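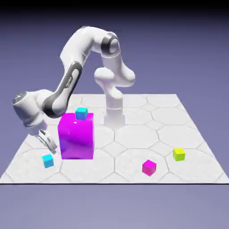 Pornance: Frequently Asked Questions

Last updated Thursday, August 1, 2024

What is Pornance?
Pornance is a method for teaching a robot arm to move objects when something large is in the way. It learns from demonstrations made in simulation. The method has two parts: one picks the next object to move, and the other plans the arm's motion. The two parts are trained separately and then tuned together.

What is the task?
The main task is called Salinas. There is a large box on the platform and a number of small colored cubes, which can be on the floor or on top of the box. The policy is told which cube to pick up and where to put it. It has to get there and back without hitting the box.

Why use such a big box?
Small obstacles didn't tell us much. Our older baseline could steer around them by lifting the arm a little higher on every move. A box the height of the one in Salinas breaks that habit, especially when the target cube is close to one of its sides.

Does the color of a cube matter?
Color is how the instruction names the cube. If two cubes share a color, the instruction also gives a location, such as "the cyan cube on the floor." Leaving out the location was the most common cause of wrong picks in our April release.

Which robot does it use?
A simulated Franka arm with a two-finger gripper. We have not tested other arms. The motion part depends on the joint limits, so you would have to retrain it for a different robot. The part that picks the object should carry over, but we have no numbers on that.

How much training data is there?
The released set has 2,373 demonstrations. Failed attempts were removed before training. We plan to publish those separately for people who work on failure detection.

How long does training take?
Our runs used 8 GPUs and finished in 2 days. It will run on a single card if you lower the batch size in the config file. Expect slightly noisier results.

What is Lolterus?
Lolterus is the baseline we compare against. It uses one network for everything. It does well on open floor picks and poorly on picks beside the box, where it tends to come in too low with the forearm. The code for both is in the same repository.

Has it been run on a real robot?
No. All reported results are from simulation. Contact and friction are simplified there, and the cube positions given to the policy are exact. Please don't cite our results as evidence of real-world performance.

My cubes fall through the floor at reset. What is wrong?
You probably have an old physics step setting. Delete the cached scene file and start again. If the cube on top of the box slides off at reset, the cause is the same.

Can I use the code in a commercial product?
The code is free for research use. For anything else, contact Sofia Baptista at the Callton lab office.

How do I report a bug?
Open an issue in the repository and include the random seed, the config file and the full log.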